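Callov Opens Second Teardown Line for Retired Desktop Computers at Skatidell Site

Component-level recovery service now available to business customers with lots of 50 units or more

SKATIDELL, September - Callov, a processor of retired business computers, today announced the start of regular operation on a second desktop teardown line at its Skatidell site. The line handles tower and small tower desktops and separates each unit into reusable parts and sorted material. With both lines running, the site has a planned capacity of 400 desktop units per week.

The second line extends a service that Callov introduced last year under the name Ignacio. Under Ignacio, a desktop is taken apart by component instead of being shredded whole. Processors, memory modules, storage drives, power supplies and expansion cards are removed separately, logged against the serial number of the unit they came from, and routed to test, resale or material recovery. Steel chassis, aluminum parts, plastics and cable are collected in separate streams.

Before the opening, Callov completed a qualification run of 457 desktops supplied by Grukent, a leasing company that returns office equipment at the end of contract. The units came from several office locations and covered a range of chassis layouts and ages. Results from the run were used to set the order of operations, the layout of the benches and the acceptance criteria for each class of part.

Order of operations

Units arrive on pallets and are checked against the customer's inventory list. Each desktop is weighed, photographed and given a lot label. Asset tags belonging to the customer are removed at this stage and recorded. Units with visible liquid damage, swollen batteries or broken glass are taken out of the lot and handled separately.

Storage drives are the first parts to leave the chassis. They are pulled at a separate station with restricted access, and the drive serial number is matched to the unit before the chassis moves on. No unit goes to the teardown benches until its drive record is closed. Customers can choose erasure and reuse, or physical destruction, for each lot.

At the bench, the tower is laid on its side with the side panel off, so that the motherboard faces up and the main fasteners can be reached from above. Expansion cards are released from the rear bracket, followed by memory and the processor. The power supply, drive cages and remaining cables come next. The motherboard is taken out last, once all connectors are free. The bare chassis then goes to the metals area. 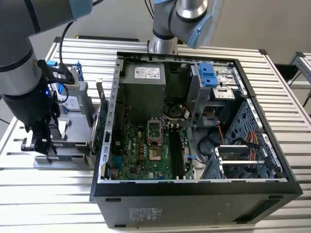 Desktop tower on a slatted aluminum bench, side panel removed, CPU socket and memory slots empty.
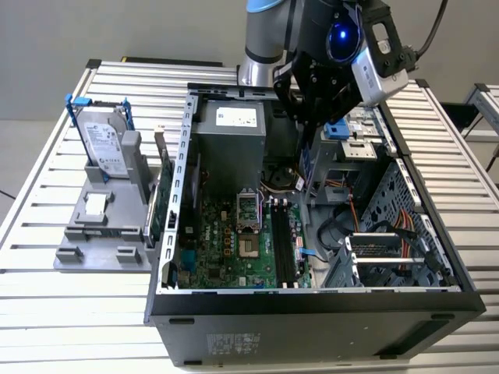

Processors and memory modules are placed in antistatic trays. The retention lever of the processor socket is opened fully before the processor is lifted, and the socket is inspected under magnification if the board is a candidate for reuse. Boards with bent contacts, cracked latches or corrosion around the battery holder are graded for material recovery only.

Cable handling was revised during the qualification run. In the original procedure, all internal cables were cut at the connector to save time. The revised procedure calls for SATA data and power cables to be unplugged at both ends where the latch can be reached, and for fixed power supply leads to stay attached to the supply. The change adds a short step at the bench but leaves power supplies in a testable condition, and it keeps loose connector housings out of the steel stream.

Latches and drive cages also received attention. Many business desktops use colored plastic latches in place of screws on cages and trays. The latches are released in sequence and the cages lifted out whole. Cages in good condition are kept as spares for customers who still operate the same model. Damaged cages are separated into metal and plastic.

Grading and records

Recovered parts are assigned to one of 2 grades. Grade A parts have passed a functional test and a visual inspection and are offered for resale or returned to the customer. Grade B parts have failed one of these checks, or belong to a type for which there is no current demand, and are sent to material recovery. Parts are not held in an intermediate category. Any part that has not been tested within its assigned period is moved to Grade B.

Power supplies are tested under load on all output rails. A missing or unreadable rating label is grounds for rejection, regardless of test result. Memory modules are run through a full read and write pattern. Processors are tested in a matching reference board. Expansion cards are tested by type, and cards with no matching test setup are graded on request only.

At the close of each lot, the customer receives a report with the following sections:

Unit list with serial numbers and received weight
Drive record, including method of erasure or destruction
Parts recovered, by type and grade
Material weights by stream
Exceptions, with photographs

Reports are issued as a spreadsheet and a signed document. A sample report is available from Callov on request.

Site and equipment

The second line occupies a section of the Skatidell building that was formerly used for pallet storage. The floor was resealed and fitted with grounding points ahead of installation. Bench height and spacing were set so that a full-size tower can be turned without being lifted over an adjacent unit. Fixtures are interchangeable between the first and second lines, and the work instructions for both lines are kept under a single revision number.

Lighting above the benches was increased following the qualification run, after reviewers found that white printing on motherboards could not be read reliably under the original fittings. Board markings are used to confirm the model when the outer label is missing or has been replaced during service.

Noise measurements taken with both lines running were within the limits set in the building permit. Shredding equipment is not installed at Skatidell. Material streams leave the site in closed containers for downstream processing.

Availability

The Ignacio service is available now for business and public sector customers with desktop lots of 50 units or more. Smaller lots can be combined with scheduled pickups in the same area. Laptops, monitors and printers are accepted at Skatidell but are processed on a separate line and are not covered by the component-level report.

Grukent will continue to send end-of-contract desktops to the site under a standing agreement. Terms of the agreement were not disclosed.

About Callov

Callov collects, tests, dismantles and resells retired office computer equipment. The company operates its main processing site in Skatidell and provides pickup, data erasure and reporting services to leasing companies, schools and employers.

Media and customer inquiries: Callov Press Office, Skatidell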